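Tustska Bagged Produce Set -- Data Card and Cost Notes

Version 2. Maintained by Agnes Sjögren. Wrist-camera episodes of a two-finger gripper handling bagged groceries, with the spending notes we used to plan the next round.

Contents

438 episodes, one folder each. Every folder holds the video, the joint log and a one-line task label. Episodes marked "film" have the fingertips working on the bag material; "body" means the grasp is on the produce.
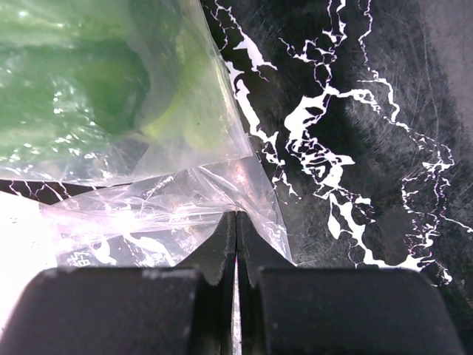 Fingertips at the film of a bag of green produce, black marble-patterned surface.

What to budget for

Fingertips are the recurring cost. Plan on a spare pair per station and order them with the arm -- Gruretti quotes up to 30 days on small orders. Our last parts order, April, came to $1,116 including shipping and covered tips, two wrist cables and a camera mount.

Produce goes under consumables, separate from hardware. Daichi Sakai keeps that sheet, and it is in costs/consumables.csv.

Not yet priced: a second lighting setup. Clear film throws a lot of glare, and Shota Miyazaki wants a diffuser quote from Flollirport before we commit to another arm.

Known gaps

Printing on bags is often too blurred to read, so don't use this set for label reading. Prices exclude tax. Send corrections to Agnes and include the episode folder name.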